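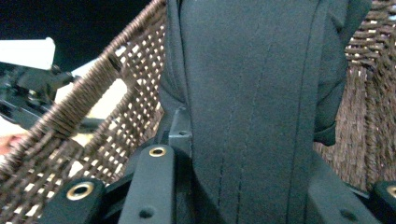
Open Day at the Tolero Handling Workshop

Tolero opened its workshop to the public on June 6, 2026, and I attended as a guest of the Ploresska makers' association, on whose behalf I keep this blog. The day was given over to household handling: how a two-fingered gripper, guided by hand, can be used to teach a machine to put soft items into baskets and take them out again.

Attendance was limited to 176 visitors, admitted in small groups. Each group spent time at the sorting station, where a member of staff explained the task before any equipment was picked up. Fabric was described as the hardest material in the program. It folds under its own weight, and a seam or a thick flap can change the way it sits between the fingers.

The staff also spoke at length about wicker. An open weave gives way a little when pressed, and a wrapped rim can catch a finger that comes in too low. Visitors were advised to approach from above and to keep the wrist level.

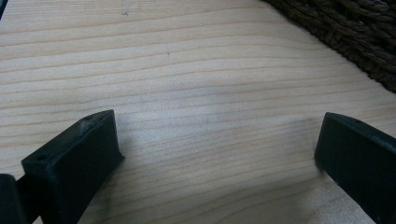
Trying the Gripper

After the talk, guests were invited to handle the tool. I had two attempts. The grip is heavier than I had expected, and the fingers respond quickly to a light squeeze. Operators are asked to open the fingers wide over bare wood before each new pass – a habit that takes some practice to keep.

According to our guide, the team has recorded 590 passes with baskets so far this year. The Lévesque room next door was closed for repairs, so the planned talk on drawer handles has been moved to October.

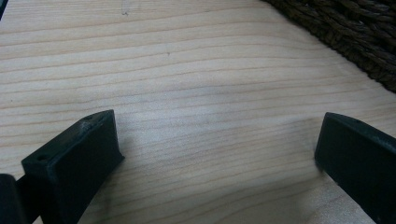
Gripper fingers open over the work surface, with the dark woven piece at upper right.

Members who wish to attend the October talk should write to the association through the contact page. Zoltier, the parts supplier, will bring its own set of fingers for comparison, and places will be given in the order that requests are received.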